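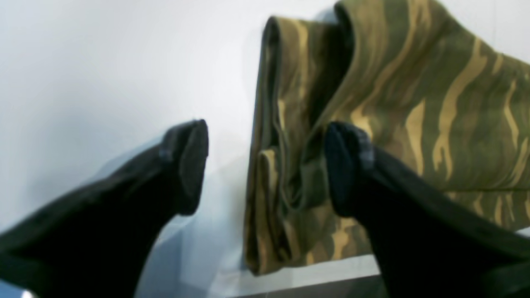 Why do some clothes have a pattern that looks like a muddle of leaves and mud? It's called camouflage, and it's all about being hard to spot! I love this stuff. Folded up on plain white, those greens and wavy streaks of tan and light brown stand out a mile, don't they? Now imagine them in a wood near Litby in November, with brown bracken everywhere and long grass flopping over. Much trickier to see!

The clever bit is the streaks. Your eyes are brilliant at finding edges (the line of an arm, say, or the curve of a shoulder). Wiggly stripes break those edges up, so your brain gets muddled and skips straight past. Tigers do the same thing in tall grass, and so do lots of moths on tree bark.

Colour matters too. Green and brown are great for woodland, but they'd be hopeless in snow.

Want to try it? Cut out 3 paper moths. Colour one to match a cushion, one to match a bookshelf, and leave the last one white. Put each moth in its place (the white one can go anywhere), then ask someone at home to hunt for them. I tried it and lost my cushion moth until teatime!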